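Week Five: Sound Comes to the Pictures
Course notes for History of Recorded Media, Bruvdale Adult Learning

Welcome back, everyone, and thank you for the lively talk last week about whether a silent film was ever really silent (I suspect we could have kept going until the building closed). These notes cover what I say in the lecture, plus a few side roads I usually run out of time for. Please read them before class if you can manage it, and bring them along, with something to scribble in the margins.

1. Where we left off

You'll remember that by the early years of the twentieth century, two inventions had grown up side by side. There was the phonograph, which could store a voice or a brass band on a cylinder, and later on a flat disc. And there was the motion picture, which could store a street or a dancer on a strip of celluloid. To us it seems the most natural thing in the world to put them together, and plenty of people at the time thought so too. The wish for talking pictures is very nearly as old as moving pictures themselves.

Why, then, did audiences wait until the late 1920s for sound films to become ordinary? There were two stubborn problems, and I'd like you to keep both in your head as we go, as almost everything else this week hangs off them.

The first was synchronization. If the sound is on one machine and the picture is on another, the two have to start together and then stay together for the whole length of the show. A small slip is enough to spoil it.

The second was amplification. An early phonograph pushed its sound out through a horn, with no electrical help at all. That was quite pleasant in a parlour. In a large theatre, with people coughing and rustling in the back rows, it was hopeless.

2. The early attempts

Edison's company tried joining the phonograph to the kinetoscope in the 1890s, in a cabinet usually called the kinetophone. The viewer looked through a peephole and listened through tubes held to the ears. It was closer to having music along with your picture than to what we would call a talking film, and not many were sold. The name was brought back in 1913 for a projected version, with the phonograph up near the screen and the projector at the other end of the hall, the two connected by a long belt. When it worked, people were delighted. When it didn't, the words wandered away from the lips, and audiences could be merciless about it.

In France, Gaumont's Chronophone used discs and was shown publicly in the first years of the century. Its makers tackled the loudness problem with compressed air, which pushed the sound out with a good deal more force. We'll listen to a transfer of one of these recordings in class. Do be patient with the surface noise! Your ear adjusts after a minute or so.

A small aside, and you may skip it if you're short of time. It's tempting to call these systems failures and hurry along to 1927. I'd encourage you to resist that. People bought tickets to them and wrote about them, and engineers learned a great deal from what went wrong. When you read an account that treats everything before The Jazz Singer as a kind of waiting room, put a question mark in the margin.

3. The electrical turn

What changed the picture was the vacuum tube. Lee de Forest's Audion dates from 1906, though it took several years and the work of other people before it became a dependable amplifier. The telephone companies wanted it for long-distance lines, and radio wanted it too. The cinema got the benefit almost as a younger cousin gets the hand-me-downs. By the middle of the 1920s you could record with a microphone, boost the signal and play it through a loudspeaker that would fill a big room.

That took care of loudness. For synchronization there were two rival answers.

Sound on disc. The Vitaphone system, taken up by Warner Bros., used large discs of 16 inches, turning at 33 1/3 revolutions per minute. One disc lasted as long as one reel of film. The turntable and the projector were driven by the same motor, so they kept in step provided the needle was set down at the right spot. The sound was very good for its day. The trouble came if the film broke and was patched with frames missing, or if a disc was worn or damaged on its travels.

Sound on film. In this approach the sound was turned into a pattern of light and printed on the edge of the film itself. A lamp shone through the pattern onto a light-sensitive cell, which turned it back into an electrical signal. Since picture and sound travelled on the same strip, a break in the film took out both together. Fox's Movietone newsreels used it to great effect, and within a few years it had pushed the discs out of the theatres.

The Jazz Singer, in October 1927, was a Vitaphone picture. As you'll see when we watch our excerpt, much of it is still played silent, with title cards and recorded music. The spoken passages are quite short. I find that first-time viewers are often surprised by this, and I rather envy them the surprise.

4. What it did to the work

I'd like us to spend a good half of the class on this part, so the notes are brief.

Cameras were noisy, and for a while they were shut up in soundproof booths with their operators, who had a very hot time of it. Microphones were awkward to place, and performers had to stay near them. The speed of the film, which had varied a good deal in the silent years, settled at 24 frames per second so that the sound would run true.

In the theatres, a great many musicians lost their posts. Every neighbourhood house of any size had employed a pianist, an organist or a small orchestra, and those jobs vanished in a very few years – right as the Depression was setting in. When we speak of progress in this course, I hope we'll keep those people in the room with us.

5. Hands-on activity: a paper soundtrack

We'll do this in the second half of class. It takes 20 minutes, or a touch longer if you get as absorbed as the February group did. You'll need a strip of stiff white paper, a dark marker, a ruler and scissors.

Step one. Rule a line down the length of your strip, a finger's width from one edge. The narrow side is your sound area and the wide side is for pictures.

Step two. Draw a row of simple pictures in the wide part. A bouncing ball is plenty.

Step three. Fill the narrow part with a wavy edge, coloured in on one side. Make the waves tall where you'd like the sound loud and shallow where you'd like it soft. Crowd them together for a high note and spread them out for a low one.

Step four. Cut your strip straight across between two pictures, take one picture out, and tape the ends together again. Have a look at what has happened to the sound area, and talk with your neighbour about how a disc would have coped with the same repair. 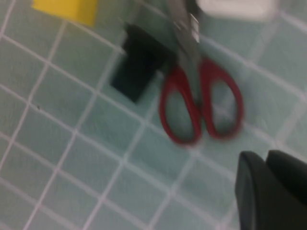
6. Reading for next week

Please read the Vorkier reader, chapter six, on the theatre musicians. If you only have time for part of it, make it the section on the organists, which is a treat. The Abbasi booklet on optical sound is optional and somewhat technical, but those of you who asked about variable density and variable area tracks will find the diagrams very helpful. Both are on the reserve shelf in room 422.

7. Questions to turn over

Was synchronization or amplification the harder problem to solve? Try arguing for whichever one you don't believe.

What could a silent film do with its camera that an early talkie could not?

Think of a film you love and imagine it with live accompaniment in place of its recorded score. What would you miss, and what might you gain?

8. Short written response

One page, please, on either the first or the third question above. Handwritten is fine by me. It's due at the start of our next class, and if life gets in the way – as it does at this time of year – just send me a note and we'll sort out another day.

Notes revised December 20, 2020. Our audio clips are played through the Zikent speakers at the front, so if you have trouble hearing, do take a seat in the first two rows.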